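Housekeeping and Table Assistant (part-time)
Grisholm Residential House, Nelotham
Reference: 561
Closing date: 31 Oct 2021

Grisholm wishes to appoint a Housekeeping and Table Assistant to join the domestic team at its residential house in Nelotham. The post is part-time, at 26 hours a week, and is offered on a permanent basis after a probationary period.

About the house
Grisholm is a long-stay house for older adults who wish to live in company while keeping their own rooms and much of their own routine. Residents take their main meal together and are free to prepare lighter meals in the small kitchens on each floor. The domestic team is responsible for the shared rooms, the linen, the stores and the daily setting out of fresh food. It works closely with the cooks but is managed separately.

Purpose of the post
The postholder will keep the shared rooms clean, orderly and pleasant to use, and will see that fruit and vegetables are received, sorted and set out in good condition. The post would suit a person who takes care over small things and who is content to work alone for part of the day.

Main duties
Receiving the morning delivery from Grosura, checking it against the order sheet and reporting any shortage to the Domestic Manager before the driver leaves.
Sorting fruit by ripeness and setting it out for residents in trays and dishes.
Removing bruised or overripe items each afternoon and recording them in the stores book.
Changing table covers, quilts and cushion covers in the day rooms, and taking used linen to the laundry on the ground floor.
Sweeping and mopping tiled floors, with particular attention to doorways and thresholds.
Washing and putting away serving dishes.
Helping residents who wish to take part in light kitchen work, such as trimming vegetables or laying places.
Carrying out any other reasonable duties requested by the Domestic Manager.

Hours and pay
Hours are worked over 5 shifts, normally in the morning and early afternoon. Two of the shifts in each fortnight will fall at the weekend. Pay is on Scale 2 of the house pay structure, a copy of which is sent to all shortlisted applicants. A meal is provided on each shift of more than four hours, and working clothes are supplied and laundered by the house.

Person specification
Applicants must be able to show that they have worked in a domestic, catering or care setting, whether paid or unpaid. They must be able to read and complete simple written records in English, and to lift and carry crates of fruit and vegetables with the help of a trolley. A basic food hygiene certificate is desirable – training will be arranged for a successful applicant who does not hold one. Experience of working with older people is also desirable.

The house does not expect applicants to have a knowledge of cookery. It does expect an eye for how food is presented. Many residents choose what to eat by looking at it, and a piece of fruit that is within reach and easy to see is far more likely to be eaten than one at the bottom of a deep bowl. Shallow trays with a pale lining are preferred for mixed fruit, and items that mark easily should be given room. Large vegetables, such as a whole napa cabbage, are best kept in a dish of their own.
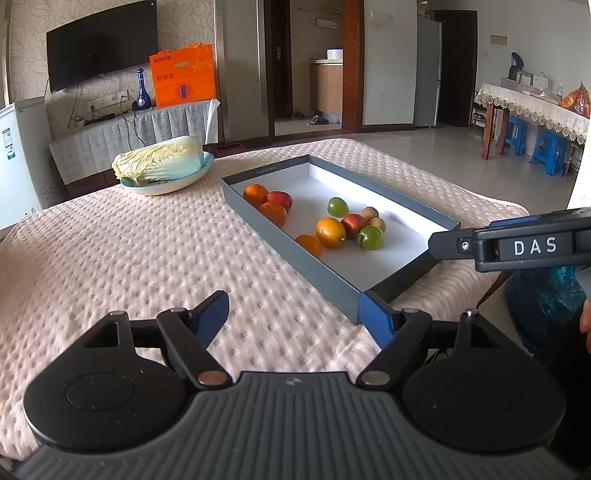

Shortlisted applicants will be asked to complete a short practical exercise of this kind as part of the interview. They will be given a mixed selection of produce and a choice of containers, and will be asked to set it out for a day room and to say which items they would use first. There is no single correct arrangement. The panel will be interested in the applicant's reasons, and in whether the surface and its cover are left clean and straight afterwards.

How to apply
Application forms may be collected from the front office at Grisholm or requested by post. Completed forms should be marked with the reference given at the head of this notice and addressed to Willy Dewulf, Domestic Manager. A covering letter of one page may be enclosed. Curricula vitae sent without a form will not be considered.

Applicants should give the names of two referees, one of whom should be a present or most recent employer. Referees will be contacted only after interview, and with the applicant's agreement. The appointment is subject to satisfactory references and to the usual background checks for work in a residential setting.

Those who would like to see the house before applying are welcome to arrange a visit during October. Visits last under an hour and include the day rooms, the stores and the Vass wing, where the postholder will be based – please use the side entrance, as the main steps are under repair.

Grisholm welcomes applications from all sections of the community. Applicants who require an adjustment at any stage, including during the practical exercise, are asked to state this on the form.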